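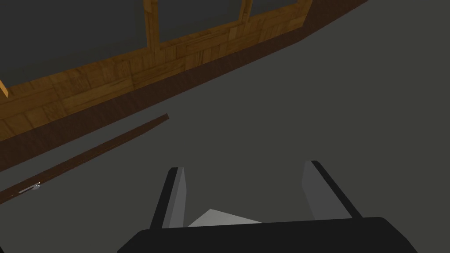 The town of Wostham has published its log of public records requests for the first time, covering 2788 requests and the dates on which each was received and answered. The file went up on the town website last week and can be downloaded as a spreadsheet. Until now, residents had two places to look: the clerk's annual report, which gave totals only, and the individual reply letters, which gave everything but were never collected. The two sources stood well apart, like the pair of gray fingers at the top of this item with the wide gap between them, and a person who wanted to know how long the town usually takes to answer had no way to find out.

The log was put together by the clerk's office under Halina Borkowska, using an open-source tracking program called Caser. Each entry has a request number, a subject line, the department that handled it, and the outcome. Names and addresses of requesters have been removed. Of the requests listed, 1873 were answered in full. The rest were answered in part, refused, withdrawn or are still open.

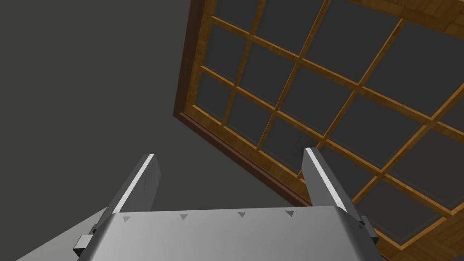
Departments vary a good deal. Planning handles the most requests and also has the longest waits, with a median of 40 working days. Parks and libraries are much quicker, but they get few requests and most of those are simple. Borkowska said the planning figure includes a number of older files that exist only on paper and have to be pulled from storage in the Tomaszewski building.

"I would sooner have the slow ones in there than leave them out," she said. "People can sort by year and see for themselves."

Manolis Psarras, who runs the Flimell civic data meetup, has already started checking the file. He found 53 entries with a closing date earlier than the opening date and sent the list to the clerk. Those entries will be corrected in the next release. He has also asked for a column showing which exemption was used when a request is refused - at present the log just says "refused."

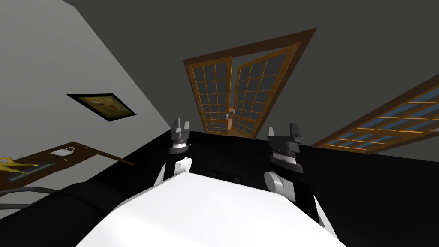
The next release is planned for November, and after that the log is supposed to be updated every month. The town council has not yet voted on money for the monthly updates. Lucyna Witkowska, who represents the north ward, plans to bring a motion that would make the schedule binding and require new requests to appear within ten working days.

Publishing a file is a start, but the subject lines need work before the log is of much use to residents. Many read only "documents" or "correspondence." An entry like that is a bit like the dark glass in the honey-brown wooden frame shown here, where the woodwork is easy to see and nothing shows behind the panes.
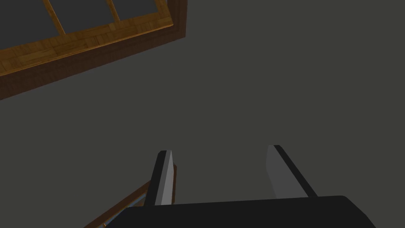
Subject lines will be the main topic at the next Flimell meetup. Psarras wants the clerk's office to adopt a short list of standard categories, with a free text field beside it for details. Without them, a log can end up like those dark panes, neatly set in wood with no visible objects behind the glass. Comments on the draft categories can be sent to the clerk's office in writing or left at the front desk.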